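Rental car at Plosholm airport, Janen or Sotum?
14 replies · 2 shares

mapleturn
27 December 2018
Flying into Plosholm with my wife and need a car for 6 days. Two desks in the arrivals hall, Janen and Sotum. Janen wants 165 for the whole thing, Sotum wants nearly double but says "full cover included." Janen has a 1,000 hold on the card. Never had a hold that big. Is that normal or are they up to something. We mostly want to drive the coast road up to Toma and back, maybe stay a night there.

kettle_drum
Normal. Hold goes away when you bring the car back. Took mine a week and a half to drop off the card though so don't use the card you need for hotels.
3 likes

gravelpit88
Disagree w/ above. Janen kept 100 of mine for a scratch on the rear bumper that was there when I picked up. No pics, my fault, but still. Emailed four times. Got one reply and it was a copy of the terms.
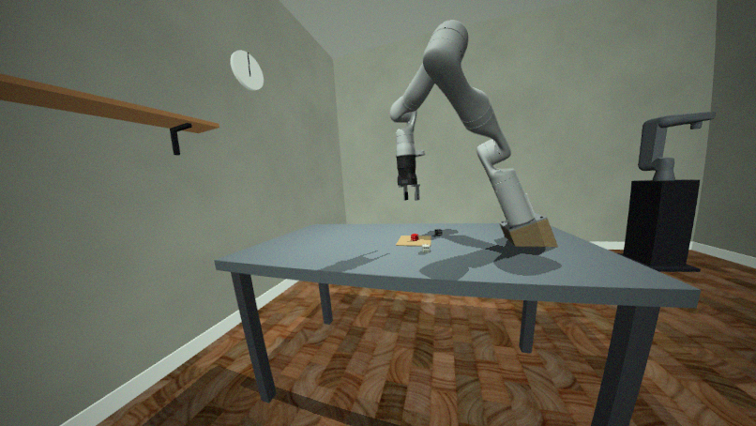
Does the hold have to go on a credit card or will they take debit?
Credit only at Janen, and it has to be in the main driver's name. Sotum takes debit if you buy their cover at the desk.

kettle_drum
@gravelpit88 so you didn't take pictures and they charged you for damage. Every rental place on earth does that. Walk round the car, film it on your phone, get the wheels and the roof, have the guy mark it on the sheet. Takes two mintues.

gravelpit88
It was raining sideways and there was a line behind me. Guy said "don't worry about it." I'm just telling people what happened. Sotum next time for me, I'll pay more and sleep.

lowtide_annie
Sotum's "full cover" leaves out tires and glass, read the small print!! My sister got a chip in the windshield on the gravel bit before Toma and paid for the whole thing. So you pay double and still pay. Buy a separate excess policy before you go, way cheaper than either desk, covers tires too (check yours does, ours did). You pay the rental place first then claim it back, so keep the paperwork. All of it. They wanted the rental agreement AND the card slip AND a repair invoice.

mapleturn
OK this is helpful, did not know that about the glass. What gravel bit? Map shows it as a regular road.

lowtide_annie
Last stretch after the ferry turnoff. It's fine, just go slow and hang back from trucks. We did it in October in the smallest car they had.
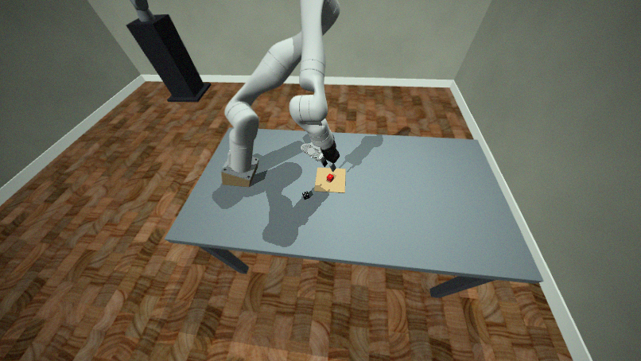
Also fill up before you leave the coast road, the pump in Toma was closed both times we went by and it's a long way back on a low tank. And get the full-to-full fuel deal not the prepaid one. Prepaid is a rip off, you never bring it back empty.

bolt_and_nut
Prepaid is OK if your flight is early. Gas station by the airport doesn't open til late morning in winter. I missed it and they billed me for the fill plus a "service fee." Would of been cheaper to prepay.

lowtide_annie
There's a card pump behind the supermarket, open all night. Left at the second light coming in.

bolt_and_nut
Huh. Not there when I went, or I missed it. Fair enough.

kettle_drum
Ask about winter tires too. Should be on the car already this time of year but Sotum tried to charge me extra per day. Said no, they dropped it.

mapleturn
Leaning Janen plus the separate policy. Will film everything. Anyone know if the second driver is free if it's your spouse?

gravelpit88
Not at Janen when I went. Added per day. Get it in the online booking, desk price was higher.

mapleturn
Booked, Janen, wife added online. Thanks all. Will post when the hold comes off the card.
5 likes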